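Grincombe Household Word List

Version 7. Names that people at home give to everyday things, collected by letter and typed up by hand.

Contents

The list has 2798 entries from 901 households. Each row gives the word as written, a plain meaning, the region, and the rough age of the person who sent it. Hair ties alone have 31 names, most of them from Voltamton.

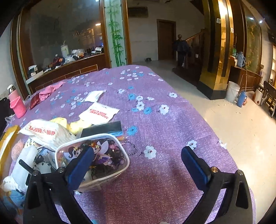

Columns

word: spelling kept as sent
meaning: one line, added by the editors
region: Kaster, Voltamton or other
age_band: ten-year bands, blank if not given

Known problems

Some 400 rows have no region. Words for kitchen packets and sachets were first filed under "food" and later moved to "storage," so older copies will not match. Plurals are not merged. The Acharya letters were typed twice and a few doubles remain.

Changes since version 6: blank meanings filled in, basket words given their own tag.
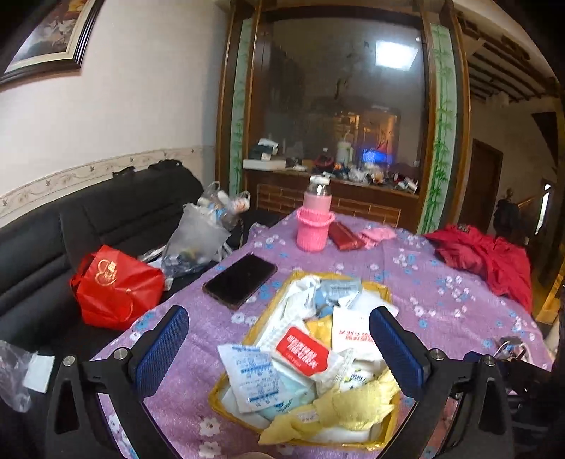 Anil Hegde writes that the basket tag should also cover words for trays, as his family used one word for both. We have left trays out until the June update.

Use

Free for study and teaching. Please cite the version number.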